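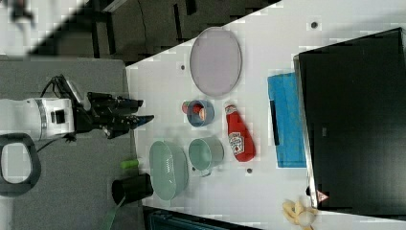
Kevcombe parents keep telling us the same thing, that their kids come home from a Saturday-style cooking club smelling of onions and wanting to make dinner, and one of them asked us last year why on earth we didn't put that on our website. So we finally have!

About Trernilano

By Lahcen Filali
21 August 2020

Trernilano is a small cooking school in Kevcombe. We teach everyday home cooking to children, teenagers and grown-ups, and we've been doing it long enough that a few of the teenagers have come back as grown-ups (one of them now makes a better lentil soup than I do, and I have told her so).

I started the school with 2 borrowed stoves and a stack of recipes in my mother's handwriting. The first class was bread. It was a very flat bread, and not on purpose, but everyone ate it with butter and signed up for the next one. We still teach that recipe, with the right amount of yeast.

What we teach

Mostly the food people want to eat at home: soups, stews, eggs every way, roast chicken, rice that doesn't stick, pancakes, salads with some crunch in them. Beginners start with knife skills and a pot of vegetable soup. After that you can go in almost any direction you like. The bread course is our oldest and still fills up first, and the pickling evenings in October have become a bit of a tradition, with everybody swapping jars at the end.

Our recipe binder is up to 107 recipes now. Each one has been cooked by students, argued over, scribbled on and typed up again. If you take a course, you get a copy of every recipe in it, scribbles included.

How classes work

We keep groups small so that everyone cooks. You won't be sitting in rows watching me chop! You get an apron, a board and a place at the counter, and then we all sit down and eat together. Children under ten come with an adult, and plenty of those adults have ended up booking a course of their own.

Tell us about allergies when you book, please, and tell us again when you arrive. We're happy to change a recipe, and some of our best ones came about that way, like the oat crumble that started out with almonds.

Where our food comes from

Most of our vegetables are grown at Killside, a short drive up the valley, and they choose what goes in the crate. Some weeks that means a lot of cabbage. We love those weeks (the students come around by the third recipe). Flour and spices come from Shehata, the grocery on the corner, where I have spent far too many happy hours talking about cumin.

Come and say hello

You don't need any experience, or your own knives. Stop by before a class, have a look at the binder and ask us anything. There's usually something on the stove, and we'll find you a spoon.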